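Water Sports & Outdoors | Features | Learn to Sail

Learning to Sail on the Temen

The wind on the Temen comes up late in the morning and usually stays until supper. That makes Runport an easy town to learn in. You can eat breakfast, walk down to the dock, rig the boat without hurrying, and still have five or six hours of good sailing.

The town's sailing school, Tamayo, keeps seven small dinghies on a floating dock below the old ferry landing. Its beginner course takes two days. Classes are kept small, and two students share a boat. The instructor follows in a motor launch and calls out corrections. You do not need to own anything except shoes that can get wet and a jacket that keeps out the spray. Life vests are handed out at the dock.

The first morning is spent mostly on land. Students learn to rig the mainsail, tie a figure eight and a bowline, and name the parts of the boat well enough to follow directions. Then they turn a boat over on purpose in shallow water and bring it back up. Most people dread this part. It takes a couple of minutes, and the afternoon goes better once it is done.

Lunch is not included. Students staying at the bunkhouse on the landing road have the use of a shared kitchen and can pack something the night before. Everyone else walks up to the bakery, which closes at two.

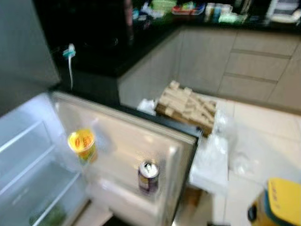 Page last changed: 7/23/99

The second day is all sailing. The class works up and down a short course marked by two orange buoys, practicing tacks in the morning and jibes after lunch. If the wind is steady, the group sails across to Zurkbridge, a distance of around 28 city blocks if there were a street to measure it by, and ties up there for a rest. The trip back is usually downwind and quick.

The river has a few things to watch for. A sandbar runs out from the Zurkbridge side and is hard to see at high water. Barges use the main channel and cannot turn for a dinghy, so students are taught to cross behind them. There is also a dead spot under the bluff where the sails go slack and the current does the steering.

The course costs $200 per person, with the boat and vest included. A bunk is extra. Classes start when the ice is well clear, and the list for the season opens in January. Summer dates fill first. The fall classes have colder water but better wind, and the river is a good deal quieter.

To reach the school, take Route 413 to Runport and turn toward the water at the grain elevator. Parking is on gravel behind the boat shed.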